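Hirden Countertop Popcorn Popper: my new favorite thing in the kitchen

I've been making caramel corn every August for the block party, always in my grandmother's dented stockpot, and always with a layer of burned kernels at the bottom. So when my old stove gave up one of its burners I finally bought the Hirden, the one with the stirring arm, and wow, I should have done this years ago!

First, the popping. A full batch takes 4 minutes with coconut oil, a bit longer with plain canola, and I get maybe a small handful of old maids (my stockpot left a whole cupful). The popcorn comes out big and crisp, and it stays crisp long enough to get through a movie. I've been using Farevell mushroom kernels, which puff up into those round balls that hold caramel so well.

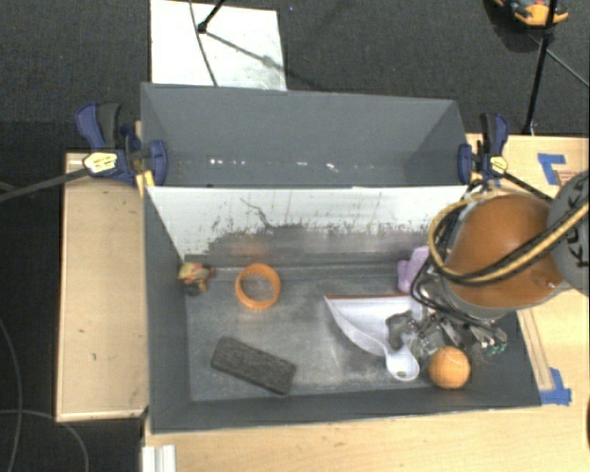
Then there's the butter. The lid has a little well with holes in it, and you're supposed to set a pat in there to melt down over everything. With regular butter it works great. Cold European butter just sits there, so cut it thin! My sister-in-law swears by pickle brine powder on hers, which sounded awful to me right up until I ate most of her bowl.

Two gripes. It's loud, louder than my blender, and the cord is so short that I had to move the toaster. The bowl also has to be washed by hand, though it wipes out easily if you get to it the same evening.

I paid 40 dollars for mine at Drevness, on sale. For the amount of popcorn we go through in this house, that's a bargain, and I've already got a batch of cheddar and caramel mix planned for the weekend.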